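Unden Work Table with Cable Grommet

Gisura / Tables and Desks / Work Tables

Item no. 1798
Page updated 2025-06-12

The Unden is a plain rectangular work table with a light wood-grain top and rounded corners. It is sold as a desk, a craft table, or a sorting and packing table, and most of the orders we get are for the last two. The top is flat all the way across, with no lip or tray. A small round grommet hole near the back edge takes power and charging cords.

The table comes in one finish, Pale Grain. Legs are ordered separately, so you can pick a fixed height or the adjustable set. If you already own a Gisura frame from the Darwish series, the Unden top fits it with the same screws. Check the underside of your old top before ordering. Darwish frames sold before October of last year used a different hole pattern and need the adapter plates.

What it is used for

Customers use the Unden for sewing, model building, soap wrapping, mail sorting, and homework. The top gives you room to keep a rack or a few bins along the back and still have open space in front for the piece you are working on. Small, light goods such as bath sponges, labels, and folded cloth slide easily on the smooth surface. If you want them to stay put, use the felt mat listed under accessories.

Pale Grain finish

The pattern differs from one top to the next. Some have mostly straight lines, and others have wide arcs toward one end. We do not match tops by pattern. If you are placing two tables side by side, order them together and tell us in the notes field, and the warehouse will pull two from the same carton stack. That usually gets you close in color, but we can't promise it.

Small dark specks and knot marks are part of the finish and are not treated as defects. Chips, dents, and lifted edges are. Report those within 12 days of delivery.

Pale Grain top in use, with a white rack at the back and the grommet hole to its right, then the grain close up 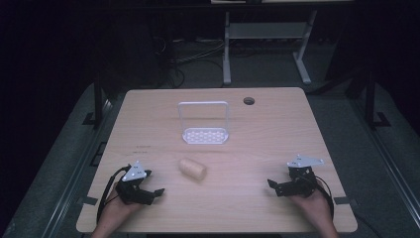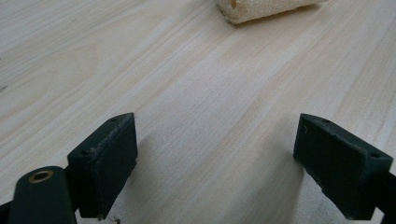
Grommet and cords

The grommet hole has a thin rim that sits close to the surface. It is sized for ordinary charging cords and lamp cords. A large power brick won't go through, so run the thin end of the cord up from below and leave the brick under the table. A snap-in cover is available if you don't need the hole.

The hole is cut at the factory and its position can't be changed. You can turn the top around on the frame to put it at the front, though we don't know many people who would want to.

Assembly

Allow an hour with one person, less with two. The box has 18 screws and you will have 2 left over as spares. You need a Phillips screwdriver. A power driver is fine on the frame, but finish the screws that go into the top by hand.

Lay the top face down on a blanket or the flattened carton. Set the frame on it and start every screw before tightening any of them. Turn the table over with two people, one at each end. Lift it by the frame and keep your hands off the grommet rim.

If the table rocks, turn the feet out until all four touch the floor.

Care

Wipe with a damp cloth and dry it. Dish soap is fine for grease. Do not use scouring pads, acetone, or anything with wax in it. Wax leaves a film that shows up as cloudy patches under a bright lamp.

Tape can be used on the top for marking positions. Painter's tape comes off cleanest. If cloth tape or electrical tape has been on for a long time, warm it with a hair dryer on low and peel it back slowly, then take off the glue with a little rubbing alcohol on a cloth. Test the alcohol on the underside first.

Put a trivet under hot pots and glue guns. Heat marks don't come out and are not covered.

Accessories

Drernumel felt mat, gray or green. Covers half of the top.
Snap-in grommet cover, black.
Cord tray, mounts under the back edge with four screws.
Darwish adapter plates, set of four.
Locking casters, fit the fixed-height legs only.

The rack shown with the table is not included and is not sold by us.

Shipping and returns

Tops and legs ship in separate boxes and may arrive on different days. Keep the top carton until you have looked over both faces and all the edges. We can't take back a top without it.

Unassembled tables can be returned within 30 days. Once screws have gone into the top, we only accept it back for a defect. To start a return, send the item number and a photo of the label on the end of the carton. The label is easy to miss and is often under the strapping.

Related items

Unden Narrow Table
Unden Replacement Top, Pale Grain
Darwish Adjustable Frame
Darwish Fixed Frame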